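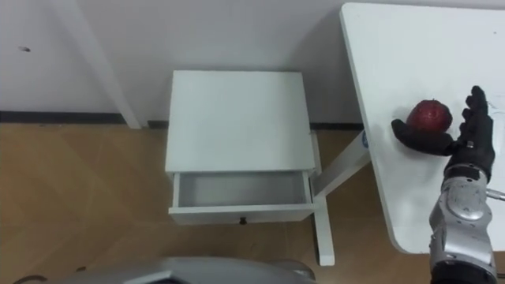 Shower pan vs. tile floor for a small upstairs bath

pilar_bustos
28/04/2020
Hi all! Long time reader, first real question. We're redoing the upstairs bath in our place in Nernville and I'm stuck on the shower floor. The tub is coming out, the shower is going in, same footprint. I have one quote for a plain acrylic pan and another for a tiled floor, and the tiled one is $1,326 more (just the floor, not the walls). My husband says go with the pan and don't look back. I keep picturing little hexagon tiles. Is it worth it?

nernville_italo
Pan. I've had tile and I've had a pan and I will never scrub shower grout again as long as I live.

idun.t
I'm going to disagree with Italo, sorry! Ours is tile and it's been fine for years. The grout gets a quick brush when I clean the toilet and I seal it every May. What matters is who does the waterproofing under it. Ask them if they flood test it before any tile goes down. If they look at you funny, find somebody else.

nernville_italo
"Every May" is exactly my point. I don't want a shower with a calendar.

sandro_plumbs
Plumber here, retired. Both can be good and both can be awful. A cheap pan that isn't bedded in mortar will flex and creak, and then it cracks near the drain. Spend the money on the bedding. Also check where your drain is now. A tub drain is at one end and lots of pans want it in the middle, so somebody may have to open the ceiling below. Is that in either quote?

pilar_bustos
Oh no. The pan quote says "connect to existing drain" and that's all it says. The tile guy did mention moving it.

sandro_plumbs
Then you're not comparing the same job. Call the pan people back before you decide anything. They do make pans with the drain at the end, by the way, in tub sizes.

cinzia_p
Seconding the end drain pan! We put one in when my mother moved in with us and it took a day and a half. One thing though, get the kind with some texture. Ours is the smooth shiny kind and I ended up buying a mat, which then gets slimy underneath, so I'm scrubbing anyway, ha.

idun.t
Small tiles are great for grip, just saying. All those grout lines.

nernville_italo
All those grout lines!!

pilar_bustos
You two, lol. OK, I called. Moving the drain would be extra, but they can get the end drain pan with a textured floor for $94 over the original quote. Still waiting to hear whether the mortar bed is included. If it is I think I'm going with the pan and putting the hexagons on the main floor, where I can mop them.

sandro_plumbs
Get the mortar bed in writing.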